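Subject: Re: Draft 9, cloth handling with hand-held grippers
From: Piroska Pap
To: Fundier practice list

Rozália Szalai wrote in April:

> Section 19 says the cloth must be "in a natural state" at the start.
> Our operators at Wostirness read this in different ways. Some shake
> the cloth out flat and some leave it in a heap. Which is correct?
> Also, may other items stay on the table?

Thank you for the question. The working group has discussed it and proposes the wording below for Draft 9. Comments are welcome from all sites.

A cloth may start flat, bunched, or partly bunched. The operator records which of the three applies before closing the fingers. Printed cloths are allowed — the pattern need not be plain.
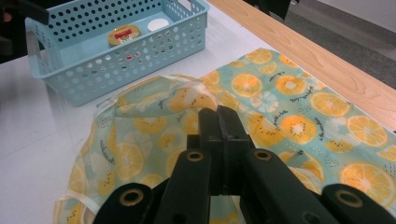
Piroska Pap

Where a cloth is partly bunched, the first contact should be made at or near the line between the folded part and the flat part. The fingertips may press into the folds, but the operator should not drag the cloth to find an edge.

Baskets and other household items may remain on the table if a strip of clear surface separates them from the cloth at the start. They should not be moved during a run.

Each site is asked to review 100 of its 300 trial runs against this text and to report any that would fail. Sterno has agreed to collect the replies.

Piroska Pap
for the working group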